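Etched spot on white counter, anyone fixed one?

rondham_baker
Mine is white with soft gray veining, and I'm heartbroken over one dull patch where lemon juice sat (my fault entirely!). I'd love to avoid paying Damgaard to repolish the lot.
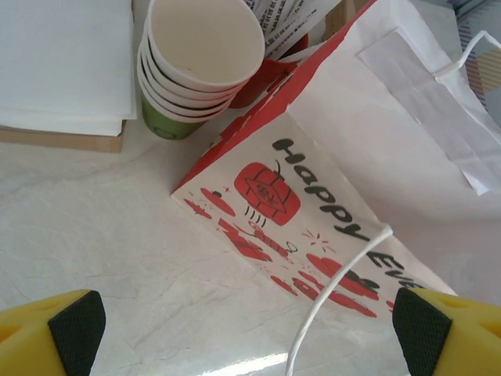 White with faint gray veins, glare near the bottom

Yuzhen Dai
Oh, I feel for you! I used polishing powder and a damp cloth, 5 minutes at a time, and mine came up lovely.

oldmill52
Sorry Yuzhen, I'd disagree there. Powder left me a shiny halo. Call a pro, and keep a tray under the coffee things meanwhile, lids and carriers too.
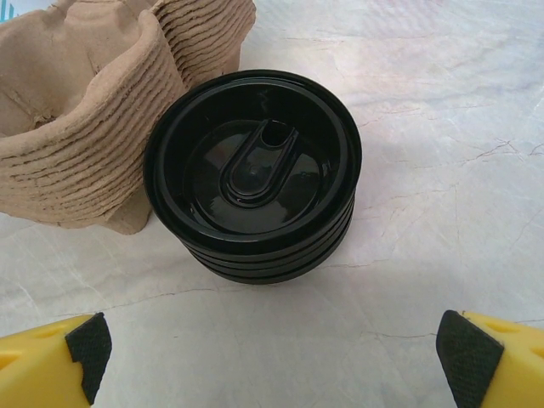 Re: Etched spot on white counter

Yuzhen Dai
Fair enough, but was yours honed? Mine was polished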